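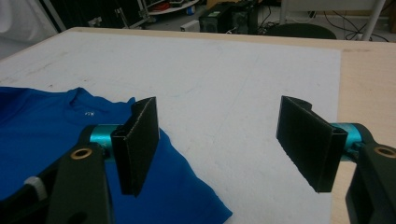 According to Pao-chu Chung, the burial register for Ruchti chapel can't be used as the base list, as it leaves out members who died away from the circuit. Checked against the memoir index. She is right for the women at least: several ministers' widows have a memoir and a class ticket entry but no burial line.

March, notebook entry, memoir transcription.

Base list changed to the memoir index (293 names). Burial register kept as a second source only. Where the two disagree on date of death, record both and put the memoir date first.

Estell volume: leaves 1 to 40 keyed. The clerk writes the long s until the change of hand, then drops it. Keep it as plain s in the text field. "Fell asleep" and "exchanged mortality for life" both go under death, with the phrase itself copied into the notes column. Do not normalize "called to plan" to "ordained." These were local preachers.

Scans at 200 were too coarse for the pencil corrections. Redid the class lists at 800 and the margins read fine. Printed memoirs can stay at the lower setting.
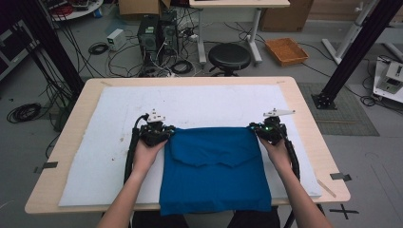
The corrections are mostly to ages and to the name of the circuit. Cleltine was split off from Estell partway through the volume, and the clerk went back and changed the earlier entries to match. Enter the circuit as first written, correction in the next column.

King-fai Chou's matching run in Bivalus gave false pairs wherever a daughter had her mother's first name. Added father's name as a required field and reran it. Four pairs left to settle by hand, all Estell.

Open: whether the 700 loose funeral cards get their own series or go in behind the memoirs. Next leaf to key is 41.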